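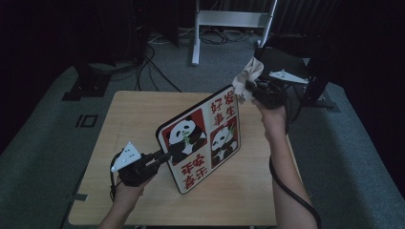

I have been trying all week to work out why our wiping demonstrations come out so different from one another, even when it's the same person doing them on the same afternoon, and today I think I finally got somewhere. The short version is that it depends on what the other hand is doing. We had been treating the left gripper as a sort of bystander, there to steady things and otherwise keep out of the way, and all our attention went on the right one with the cloth in it. So today I did a long run on the panda sign, the one with the two red squares and the good wishes in between, and I made myself think about the left hand first each time. The beige cloth goes to the top edge, the left fingers go in by the panda on the left, and only then do I let myself begin. It felt terribly slow and fussy to start with, like learning to butter bread with somebody watching, but by the middle of the morning I had stopped noticing.

Tuesday, September 17, 2024, then, and I am writing this at the kitchen table with my wrists aching in a rather satisfying way.

The figures first, before I forget them. We wanted 1,000 good wiping runs for Skerach by the end of the month and as of tonight we have 648 that pass the check. I had hoped to be further on, but the check is stricter than it was in January and I would sooner have it that way. Back then we kept nearly everything, and the policy we trained on it learned to do a lovely confident sweep through thin air, a good inch off the surface, over and over again. I still think of it fondly, though it was no use to anyone.

What I did this afternoon was go back through the older runs and sort them by whether the left gripper had settled before the cloth began to move. I had never thought to look at it that way round. Then I set off two short trainings on Stelier, one on the settled runs and one on the same number of unsettled ones, and gave each policy 20 tries at the sign. The settled one finished 17 of them. The other managed nine, and several of those were scruffy. It's a small test and I know perfectly well that I am inclined to believe it as I was the one who thought of it, so tomorrow I shall do it again with a different object, and I shall get somebody else to do the scoring without telling them which is which.

There is a muddle I want to sort out in my own head before then. It may be that the left hand doesn't matter in itself at all, and that the people who settle it first are simply the more careful people, who would wipe better whatever we told them. I can't separate those two with the data we have. What I could do is ask the careless ones (I include myself, on a Friday) to do it both ways, turn and turn about, and compare each person only with themselves. That would need another day in the room, and Tomar has the room booked until the end of the week, so I'll have to ask nicely.

Tracking was much better today, I should say. I threw out only a handful of runs for the pose jumping about, and nearly all of those were from before the first cup of tea. My own fault, mostly - I do lift the right hand very high at the top corner and then turn it over too quickly coming down. I practised a slower turn and it seemed to help. I must put that in the notes for the Flinmont lot, who have the same grippers and have been grumbling about the same thing.

I had a cheese roll at my desk and didn't go out at all, which I regret now, as it was lovely in the early evening when I walked home. Still, I read through 89 of the rejected runs while I ate, and a fair few looked perfectly all right to me, so the check may be a touch too harsh at the lower edge of the board. Something to look at on the train.

Bed soon. Wash the spare cloths first, and find the charger.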